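Objet : Re: [deco-vitrines] Rangement des vases et des fleurs artificielles, lot de Lornau
De : Amr Younis
À : liste deco-vitrines

Bonjour,

Réponses dans l'ordre, avec la citation pour ceux qui ont raté le début du fil.

Le dépôt d'Ulville a écrit :
> Le lot destiné à Lornau nous revient en mai. Référence 1736 pour
> les vases, 2493 pour les fleurs. Les vases doivent-ils voyager
> debout ou couchés ? Et peut-on laisser les roses dans le même bac ?
> Au dernier retour de Warnine, deux cols étaient ébréchés.

Couchés, cols orientés du même côté, avec une cale entre chaque pièce. Debout, le centre de gravité est trop haut pour les bacs que nous utilisons et le col prend tous les chocs. Les ébréchures de Warnine viennent de là : bac rempli debout, couvercle en appui sur les ouvertures.

Pour les roses, bac séparé. Les feuilles dentelées accrochent tout ce qui est noué ou étiqueté, et un pétale écrasé pendant plus de six semaines garde le pli. Un passage à la vapeur le redresse en partie, sans plus.
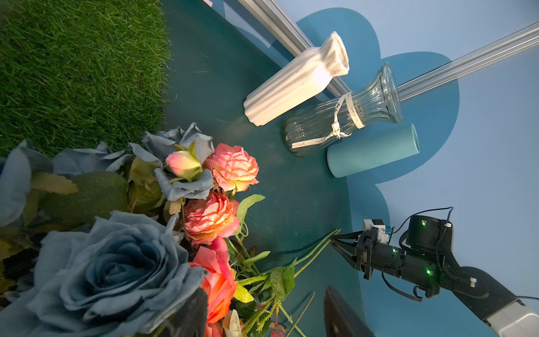

Faut-il retirer le ruban et l'étiquette du vase en verre avant de l'emballer ?

Le ruban reste noué, l'étiquette se glisse à plat sous le nœud, et l'ensemble est enveloppé dans une feuille de papier de soie. Défaire le nœud à chaque rotation marque le ruban et on finit par le remplacer.

Pour le vase blanc en céramique nervurée, papier de soie puis mousse de 2 cm. Ne pas bourrer l'intérieur du col : le bord est irrégulier et le papier tassé s'y coince. Le verre cannelé supporte mieux le remplissage, à condition de rester souple.

Reste le gazon synthétique. Il se roule brins vers l'extérieur – jamais plié – et se range à la verticale, hors des bacs. Les bords qui s'effilochent se reprennent aux ciseaux, côté envers. Le tapis bleu en forme de nuage se pose à plat au-dessus du bac de fleurs, lobes non repliés.

Côté étiquetage, merci de reporter la référence sur le petit côté du bac et pas sur le couvercle. Les couvercles sont interchangeables et ceux de Poduval ont déjà été mélangés avec les nôtres.

Il me manque encore les dimensions intérieures des bacs d'Ulville. Si quelqu'un les a sous la main, je complète la fiche.

Cordialement,
Amr Younis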